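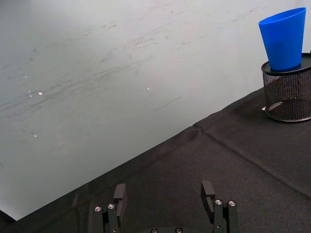 Powered site at Wilmont holiday park: 15 A inlet, 10 A lead, and the sullage hose

Posted in Caravan and Camping > Sites and Hookups

Tretero

We have a powered site booked at the Wilmont park for four nights in June, arriving on a Tuesday. The van is a 20 ft single axle with a 15 A inlet. The confirmation email says "powered site, slab, water and sullage" and gives no rating for the outlet. I rang the office and was told "standard power", which could mean either.

Loads are a roof air conditioner on reverse cycle, a three-way fridge on 240 V, a kettle and the battery charger. I have one 15 A lead, 10 m long. I also have an ordinary 10 A extension lead from the shed, and a neighbour at home tells me people file down the earth pin and get on with it. I don't intend to do that but would like to know what the proper arrangement is.

Second matter: the site map shows the sullage point at the rear of the slab on the odd-numbered side and at the front on the even side. Our outlet is at the rear offside. Is it normal to be allowed to reverse the van on the slab, or do they insist on one orientation?

Cups and a mesh holder on a black cloth
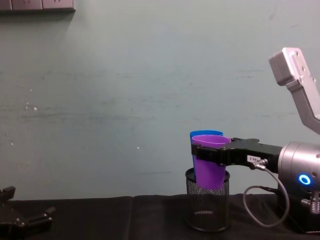 Purple and blue cups in the mesh holder.

Any information from people who have stayed there in the cooler months would be appreciated.

Yutong Qiu

Taking the power first. Most park outlets in Australia are 15 A, and a post that has been upgraded in recent years will almost certainly be. The difference is visible: the earth slot on a 15 A socket is wider than on a 10 A one. A 15 A plug will not enter a 10 A socket, and filing the pin is both illegal and a fire risk, as the lead and socket are then carrying current they were not rated for.

If the post does turn out to be 10 A, the legitimate method is a purpose-built adaptor with a 10 A breaker and RCD in a weatherproof housing. It limits the van to 10 A in total. In your case that means the air conditioner and the kettle will not run together. Put the fridge on gas while the air conditioner is heating and you should be within the limit.

Leave the shed lead at home. One continuous 15 A lead is the normal requirement, and parks generally don't permit two leads joined together. Your 10 m may be short if the post is at the opposite corner of the slab. Lay it out fully before connecting. A lead left coiled on the drum under a heating load will get hot enough to soften the insulation.

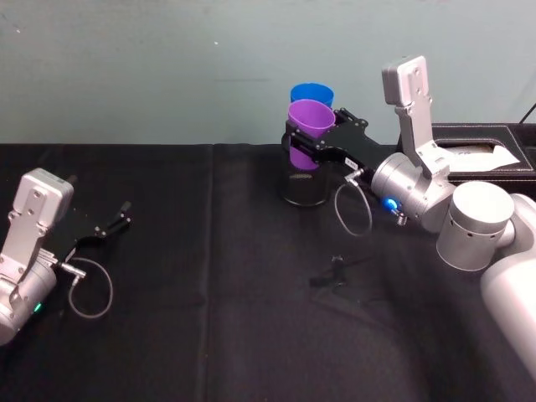

Order of connection matters less than people claim, but I do it the same way each time: main switch in the van off, lead into the van inlet, lead into the post, post switch on, then the van switch. Press the test button on the van's RCD before putting any load on it. Reverse the sequence on departure.

On sullage, carry a second length of hose and a 90-degree elbow. The hose needs continuous fall to the drain point. If it sags, grey water sits in the low section and the sink drains slowly. I have never been refused permission to turn a van around, but the door and awning would then face the neighbouring site, and some managers object to that. Ask when you check in, before you unhitch.

Phan

Stayed there last winter, site 839 (the numbers don't start at 1, don't ask me). Ours was 15 A, no dramas. Posts are shared between 2 sites so you might end up with the post on your side or theirs. We needed the 15 m lead.

Water pressure was high, so take a regulator. Tap is a normal 3/4 inch thread.

Didn't use the sullage so can't help there.

Tretero

Thank you both. I have ordered a 15 m lead in 15 A and a regulator, and will ask for a site with the drain at the rear. Does anyone know whether the Plirkside entrance is open to vans, or only the main gate?

Phan

Main gate only for vans. Plirkside has a height bar.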